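Stellus 互助社区 > 家用电器与自动化 > 机器人

现在有没有机器能收拾床上这些零碎？

家里老人腰不好，弯腰捡东西费劲。扫地机已经有了，地面的灰不用管，麻烦的是口罩、纸巾、小布头这一类，散在毯子上、被子边上，扫地机要么够不着，要么卷进去卡住。想问问现在有没有机器能干这个活，或者再等两三年能不能有。

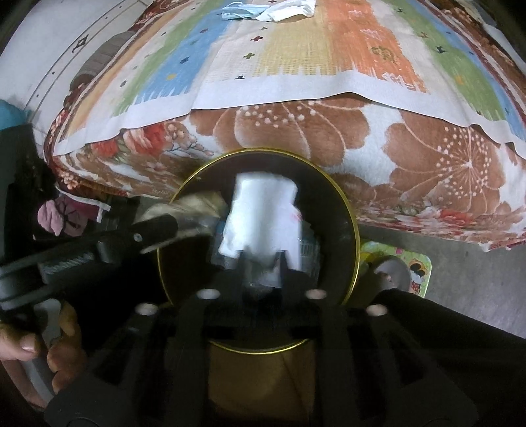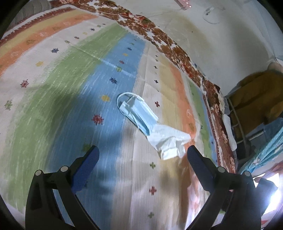 提问者：北阳台晾不干　　身份：普通用户，首次提问

补充一下情况。要收的东西都很轻，大多是软的：用过的纸巾、折起来的一次性口罩、皱成一团的白色东西（有时候是塑料袋有时候是布，不拿起来分不清）。它们就放在彩条毯子上面，毯子本身花纹多，旁边还有棕色的大花布，颜色挺乱。

我要的不复杂：看见，捡起来，放到一个固定的容器里。纸巾扔掉，口罩如果还要用就放一边。不要求叠衣服，不要求铺床。晚上老人睡着以后不能动，白天慢一点没关系，捡一样东西用半分钟我也能接受。

查过一些视频，里面的机器手叠毛巾、收杯子都挺利索，但是桌子都很干净，背景是白的或者灰的，东西之间隔得很开。跟我家不是一回事。所以来问有实际经验的人：

一是这类东西到底难在哪里，是眼睛不行还是手不行。
二是现在能买到的东西里有没有勉强能用的，贵一点可以商量。
三是如果还不行，我先把家里改成什么样，将来上机器会方便一些。

请不要推荐请保姆，这个家里讨论过了。

共 3 个回答　　按赞同数排序

回答一　　赞同 274
答主：三号线检修　　身份：社区认证答主（工厂自动化方向）

我在厂里做抓取工位，家用的接触得少一些，自己家里也折腾过一条小机械臂，按顺序说。

先给结论：能买到的家用产品里，没有能放心交给它干这件事的。实验室里能做，成功率要看东西和背景。再等几年这个我不猜。

难在哪里。你问眼睛还是手，两边都有，软东西上手的问题更大。

眼睛这边，花毯子确实麻烦。白纸巾落在奶白色的条纹上，浅蓝口罩落在蓝色条纹上，边界就不清楚了。人看的是褶子和影子，知道那是一团纸。机器如果训练的时候见过足够多类似的画面，也能认，现在的视觉模型认出“这里有个口罩”问题不大。要它给出准确的抓取位置就差一截，比如口罩的耳绳翘在外面，它可能去夹耳绳，也可能把毯子上绣的小花当成一个小东西去夹。

深度相机在这里帮忙有限。纸巾放平以后就那么一点高度，毯子自己的褶皱可能比它还高，从深度图上看就是一片起伏。

手这边，夹软的东西要贴着下面那一层夹。厂里夹硬件，下面是托盘，位置是死的，手指下到什么高度都写好了。毯子是软的，手指下去浅了夹空，下去深了连毯子一起夹起来。连毯子一起夹起来是最常见的失败，而且机器不一定知道自己失败了，它感觉到手里有东西，就以为夹到了，然后拽着毯子往桶那边走，毯子上别的东西跟着全掉地上。

带指尖触觉的夹爪会好一点，能分出手里是薄的还是厚的，但是毯子的薄边和一叠口罩，摸起来也没差多少。比较土的办法是夹住以后先提起一小段，相机再看一眼，下面的花纹有没有跟着动。动了就松开重来。这个办法慢，但是管用，你说半分钟一样可以接受，那时间上是够的。

放的那一步也别小看。皱纸巾松手以后会挂在指垫上，尤其是指垫表面有纹理、有黏性的那种。容器口浅的话，纸巾放进去又带出来。我们厂里往盒子里放薄膜件，为这个专门加了一个吹气。家里用的话，容器口大一点、深一点，手指伸进去再松开，会好很多。

再说现在能买到什么。我家里试的是 Dritico 的桌面臂，带两指夹爪，装在一张小推车上。我拿它捡袜子和纸团，在纯色床单上做，连着试了 14 次，大部分能捡起来，失败的几乎都是夹到床单。换成带格子的毛毯以后我就没接着统计了，看着明显差。这条臂的伸展范围也不大，推车要靠着床，床中间够不着。价格不便宜，装起来还要自己标定，我不建议给老人家里用。

Kedeo 那个带小手臂的扫地机，我在同事家见过一次。地上的袜子它能夹，放到指定的筐里，速度可以。它的手臂是从机身里伸出来的，高度到不了床面，铺在地上的厚毯子它也不太愿意上去，轮子会把毯子推皱。如果你家的东西主要掉在硬地面上，这个可以考虑，床上的就别指望了。

安全也得讲。老人在床边，机械臂在旁边动，哪怕力气很小，也要有人看着。睡着的时候不能动这一条你自己写了，我再加一条：被子里有人的时候都不能动，现在的家用设备判断“被子底下是不是人”我信不过。

第三问，家里怎么改。

毯子换成一种颜色，跟纸巾和口罩都差得远的，深灰或者深绿都行。这一条对机器帮助最大，对人也有用，老人自己找东西也看得清。

毯子尽量铺平，四边压住。压住以后夹爪就算带到一点，也不会整条拖走。

垃圾桶和放口罩的盒子固定位置，盒子要重，空盒子太轻，手一碰就跑。盒盖拿掉。那种浅的铁盒铁盘不合适，边浅，东西放进去容易翻出来。

床边留出一条通道，地上的小垫子、小碗、电线收起来。将来不管是轮式的还是落地的，都得先能靠近床。

这些做了，就算机器一直没来，家里也好收拾。

最后说一下现实的办法：长柄夹子，几十块钱，老人坐着就能夹。头部换成硅胶的那种，夹纸巾不打滑。我母亲用的就是这个，放在床头挂钩上。

评论
提问者：谢谢，很详细。毯子的事没想到，家里那条用了很多年，老人未必肯换，我在上面铺一条单色的试试。
三号线检修：铺一条可以，上面那条要防滑，不然夹爪一带就两层错开，更乱。
提问者：夹起来再看一眼花纹动没动，这个家用机器里有自带的吗？
三号线检修：我没见到哪家在说明书里写。自己写程序的话不难，拿夹之前和提起之后两张图对一下就行。

回答二　　赞同 2
答主：路过打酱油A　　身份：普通用户

买个好点的吸尘器，纸巾直接吸走，口罩拿手捡。机器人再过几年就便宜了，现在买就是替别人交学费。

评论
三号线检修：吸尘器吸整张纸巾会堵管子，吸之前把刷头拆了。

回答三
答主：夜班补货员　　身份：普通用户

补充一点门店这边的情况，也许能参考。

我在超市仓库做夜班，去年 11 月公司试过一台 Holst 的分拣设备，任务是从退货筐里把软包装的东西捡出来，分到几个格子里。退货筐里什么都有，塑料袋包的毛巾、开了口的纸巾包、散的口罩盒，跟你说的东西有点像，都是轻的、软的、会变形的。

设备装的是吸盘和夹爪两种头，自己换着用。塑料袋包得紧的，吸盘一吸就起来。皱的塑料袋吸盘漏气，起不来，要换夹爪。纸巾散开的，吸盘会把最上面一张吸走，剩下的不动。布的东西吸盘基本没用，气从布里漏过去了。所以你要是看到有家用产品宣传用吸盘，先问清楚布和纸行不行。

它分不清皱塑料袋和白布，这个跟你说的一样。当时的处理是拿不准的放进一个单独的格子，天亮前由人再过一遍。我觉得放家里也可以这么干，你不用指望机器把口罩和纸巾分对，让它全放进一个盒子，人来分，一天一次，也就一两分钟。这样对机器的要求低很多，它只要捡起来就行。

缺点是还能用的口罩会和脏纸巾混在一起，这个你自己掂量。我家的做法是拆了包装的口罩都挂在门后的钩子上，不往床上放，床上剩下的就默认是要扔的。这条规矩执行起来比想的难，老人习惯手边放东西，说了几次没用，后来在床头粘了一个钩子，才慢慢改过来。

那台设备后来从夜班挪到白班了，原因我不太清楚，听说是夜里卡住了没人处理。它卡住以后会停在原地亮灯，不会自己退回去，人得过去把筐里的东西拨一下再按继续。这一点放在老人家里很要紧，机器停在床边，手臂伸着，老人要下床怎么办。买之前一定要问断电或者报错的时候手臂会停在什么位置，能不能用手推开，推开要多大力气。

还有就是声音。夹爪开合本身不响，换头的时候有气泵声，仓库里听不出来，卧室里估计受不了。

另外三号线那位说的长柄夹子，我们补货也用，夹货架底层的东西。选的时候看两点：夹头能不能转方向，扳机重不重。扳机重的老人捏几下手就酸，网上看不出来，最好去店里捏一下。

评论
提问者：停在什么位置这个问题很关键，记下了。你们那台用手推得开吗？
夜班补货员：外面有围栏，不让人伸手，所以不知道。
提问者：分类这一步我决定不要了，先都放一个盒子里。

提问者追加（已采纳回答一）

先按回答一的第三部分改，单色的毯子和深一点的盒子已经下单，长柄夹子下午去店里看。机器先不买。如果有人在花毯子上试过带夹爪的设备，成功失败都行，麻烦在下面写一下毯子的厚度和捡的是什么东西，光说“能捡”对我帮助不大。

相关问题
带小手臂的扫地机能上地毯吗
桌面机械臂装在推车上怎么固定
长柄夹子硅胶头哪里单买
吸尘器吸进纸巾堵住了怎么拆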